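4.2 Laying the floor mat

1. Sweep the floorboards and let any cleaner dry.
2. Unroll the Dindura mat and leave it flat for 12 hours at room temperature.
3. Keep a gap of 8 mm at each wall.

Caution: Do not use solvent adhesive on varnished boards.
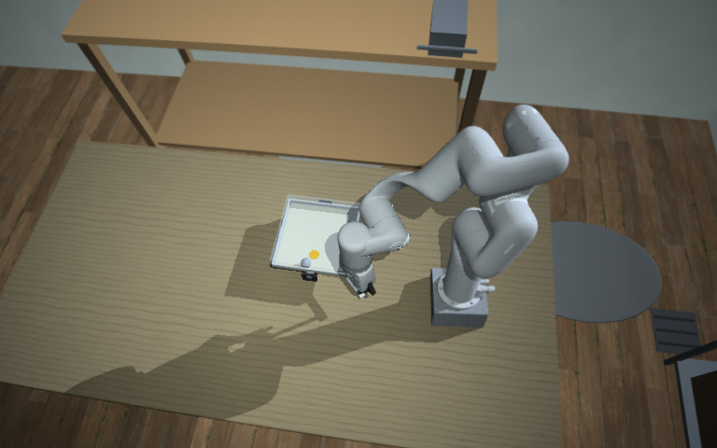 4. Fix the corners with Aasen tape, 70 mm per strip.
5. Check the colour of the boards under the mat every May.

Note: Ridges may ease after 5 days. Do not iron.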